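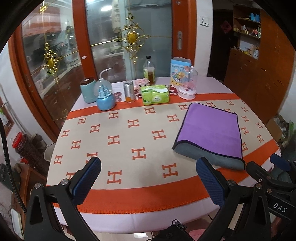

Yao-tsung Wei trouve que la rubrique sur les câbles arrive trop tard dans la liste, et que chez les particuliers c'est par là qu'il faudrait commencer, avant même de regarder la table. Bon, je lui donne raison, j'ai tout remonté. La version de mai circule encore dans les sacs, jetez-la !

Dernière mise à jour : 20 novembre 2021
Imprimer | Envoyer par e-mail

Fiche Belay : contrôle avant séance, pinces tenues à la main, travail à domicile
Tâche contrôlée : pliage d'une serviette sur table
Secteur : Rulalden

Je remplis la fiche debout, au crayon, et je recopie mes remarques le soir. Donc c'est un peu décousu, pardon pour ceux qui aiment les tableaux bien propres.

1. CÂBLES ET PASSAGE

[x] Câble dégagé de l'endroit où l'on pose les pieds
[x] Aucun câble tendu quand les bras sont en extension
[ ] Câble tenu à l'écart des objets posés autour du plan de travail

Commentaire : à gauche, le câble noir tressé descend en courbe vers la mâchoire. Une courbe, j'aime bien, ça laisse de la marge. Par contre il y a des meubles et un seau de ce côté, et un grand bocal à couvercle rouge. Je laisse la troisième case vide tant que je n'ai pas refait le geste complet, bras gauche tendu jusqu'au fond de la table. Même chose à droite avec le carton et les sacs plastique : on les éloigne avant de démarrer, on n'essaie pas de les enjamber.

2. LES PINCES

[x] Patins bleus en place sur les deux mâchoires, pas de bord décollé
[x] Axes contrôlés au doigt, pince hors tension
[x] Ouverture et fermeture à vide, 3 fois de chaque main
[ ] Étiquette de contrôle à jour

Commentaire : l'étiquette, c'est ma bête noire. Chez Lerer ils la collent sous la poignée, chez Elholm à l'intérieur du boîtier (il faut un tournevis, merci bien). J'ai demandé qu'on choisisse un endroit, un seul, visible quand on tient la pince normalement. En attendant je note « non vérifié » et je passe à la suite. Ce n'est pas bloquant, mais au-delà de 30 jours sans étiquette lisible, la pince retourne à l'atelier.

Les patins texturés, passez vraiment l'ongle le long du bord. L'œil ne suffit pas, surtout avec du bleu foncé sur du noir.

3. LE PLAN DE TRAVAIL

[x] Accord de l'occupant pour déplacer ses affaires
[ ] Verre et liquides hors de portée des mâchoires
[x] Zone de pliage dégagée
[ ] Nappe et chemin de table stables

Commentaire : alors là, on a de quoi discuter. La serviette violette est sur la moitié droite, très bien, il y a de la place devant. Mais toute une rangée d'objets borde le fond de la table : une boîte turquoise à couvercle brun, une boule avec un petit château bleu dedans, une bouteille avec du liquide brun, des fleurs, des mouchoirs... J'entends déjà l'objection, « c'est une vraie maison, il faut que ça reste une vraie maison ». Je suis d'accord ! On ne vide pas tout. La bouteille et la boule, je les ferais quand même passer sur un autre meuble le temps de la séance, et je garderais les mouchoirs et le carton illustré.

Pour la nappe, la règle est simple : on tire doucement avec la pince sur un coin de serviette, et si le chemin de table suit, on s'arrête. Le bord de la serviette passe par-dessus la bande orange de devant, il faut donc regarder que la mâchoire prenne bien la serviette seule. J'ai ajouté ce point à la fiche pour tous les pliages sur nappe.

4. AUTOUR DE L'OPÉRATEUR

[x] Sol dégagé côté table
[ ] Portes vitrées immobilisées ou signalées
[x] Vêtements : pas de cordon qui pend, fermetures remontées
[ ] Reflets vérifiés

Commentaire : les portes coulissantes vitrées sont juste derrière la table. Quelqu'un peut entrer par là pendant qu'on travaille, il faut prévenir toute la maisonnée avant, à voix haute, même si ça fait un peu cérémonieux. Et la lumière qui se reflète dans la vitre, je la signale à chaque fois : au bout d'un moment on plisse les yeux et on penche la tête, ce qui n'est bon ni pour la nuque ni pour le geste.

5. DURÉE ET PAUSES

[x] Minuteur réglé
[x] Pause convenue avec l'opérateur

Commentaire : 24 minutes, puis on pose les deux pinces, à plat, mâchoires ouvertes. Jamais au bord de la table. Yao-tsung Wei voudrait plus court pour les débutants et je n'ai rien contre, inscrivez la durée choisie en marge.

RESTE À FAIRE AVANT LE DÉPART
- refaire l'essai bras tendu à gauche
- déplacer la bouteille et la boule
- faire l'essai de traction sur le chemin de table
- écrire à Elholm pour l'étiquette (encore)

Fiche à conserver avec les 4 précédentes, dans la pochette du sac.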